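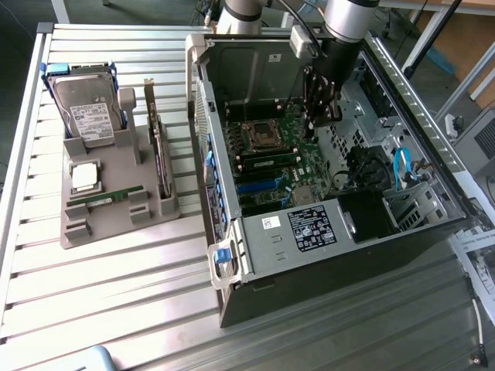

OK quick update, it's nearly midnight and I have to give the workshop key back in the morning, so no proofreading.

The assembly cell runs. Sort of. Wurken (the arm, yes I named it, no I'm not taking suggestions) now gets through the first part of the script without me hovering over the stop button. July was mostly brackets and swearing. This week was mostly the parts holder.

Holder first, because people asked. Printed in gray, fourth version. Hard drive stands up at the back, CPU lies flat in its own square pocket, RAM in the long groove, expansion card upright in the narrow slot. The first three versions were all too snug. I'd designed them like a nice gift box, everything held tight, and then the gripper would pull and the whole holder would come up with the part. Opened the slots up, put a small lead-in on the top edges, much happier. The groove for the RAM is the only bit I'd call finished. You want the fingers to land on the same spot every single time and a long groove lets the stick creep sideways, so there's a tiny stop at one end now. Took me way too long to think of that.

Case goes on its side, panel off, board facing up. Tried it upright for a whole weekend. Don't. Everything that's easy for a human hand coming in from the side is awful for an arm coming from above. On its side it's just a box with stuff at the bottom of it and you come straight down. Mostly straight down. The drive cage is still in the way of one approach and I have a waypoint in there that exists purely to not hit it. It is called dont_hit_cage. It has hit the cage.

Slatted table is great btw. Stops bolted into the slots, case pushed up against them, same place every time. Before that I was re-teaching positions whenever someone bumped the bench.

Where it's at:

RAM pick: good. 25 in a row, no drops.

RAM insert: meh. Finds the slot fine, then pushes like it's scared. One end clicks and the other end doesn't. Kazue Sugiyama came by at lunch and watched it do this for a bit and said push one end, then the other, like you would with your thumbs. So that's tomorrows job.

CPU: pick only. I've set it up to go down over the socket and stop 15 mm above, and that's as far as I'm letting it go. Bent pins are forever and I've only got the one spare board. Two fingers is probably the wrong tool for this anyway, I want to try suction.

Drive: not started. Card: tried it twice, don't want to talk about it.

The code is in the folder called Condori, same as before. The planner bit is Tatine and it's still held together with sleep() calls. I know. Spent most of an evening on an error 2077 which means, as far as I can tell, "joint limit, but we won't say which joint." It was the wrist. It's always the wrist. Flipped the approach around and it went away. If you get the same code try that before you reinstall everything like I did.

Also the cable down the arm. Check your slack!! I had it looking neat and tight in the home pose, then the first big wrist rotation pulled on the connector and the gripper dropped out mid move. Run every joint to the ends of where you'll use it BEFORE you strap anything down. More slack at the wrist than looks right.

Stuff I still need:
- longer thin cable, the white one only just reaches
- somebody at Kistley with a suction cup kit I can borrow for a week
- a second dead motherboard, any age, doesn't need to boot, I only want somthing to practice pushing RAM into

Speed is set way down still, up to a quarter of what it can do and usually less. I'll turn it up when the insert works.

OK bed. Will post the holder files once I've fixed the card slot, they're no use to anyone right now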